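Jimberg two-arm floor unit: upkeep FAQ

Does it really need looking after every week?
The Hindik brochure says no. Ours does. We check the gripper fingers and wrist cables after every 58 runs, and I wouldn't stretch that.

Why do the sticks slip?
Usually worn finger pads. Thin wooden handles are the hardest thing we give it. Raising the grip force hides the problem for a day or two, then dents the wood.

Do the cables need that much slack?
Yes. Leave a loop wide enough for the wrist to turn fully. Tying it close to the forearm looks tidy and pulls the connector — we replaced 2 that way.

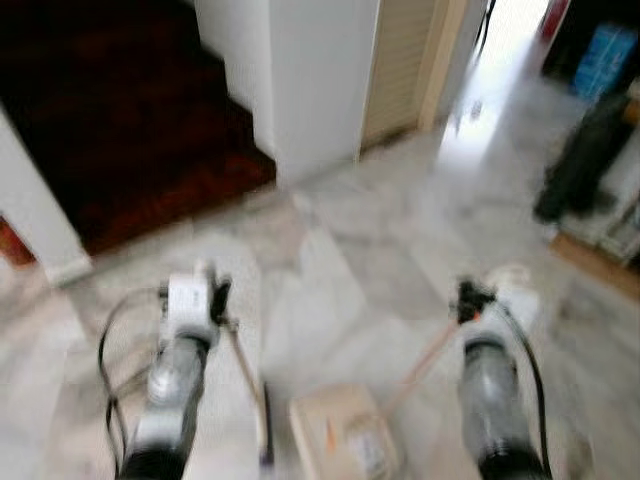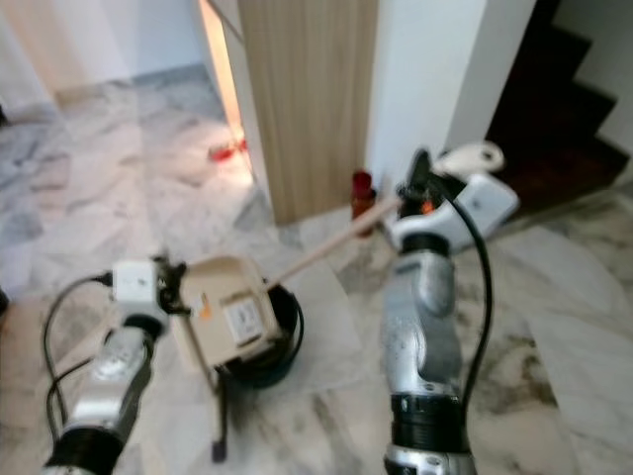

Both arms at work over the marble floor: a wooden stick each in the first picture, a beige dustpan-like object and its one wooden handle in the second.

Are the pads good for 2,000 grips?
So the Dhanial parts sheet claims. Our first set was done at 277. Maybe we got a bad batch, but I'd keep spares.

Does polished stone upset it?
I suspect glare, and I can't prove it. Wipe the head camera before you blame the floor or pay for a recalibration.

Is the Zurninura update worth installing?
Not yet. It promises smoother handovers between arms, and I haven't seen one. We'll look again in April.

Last checked Saturday, March 4, 2023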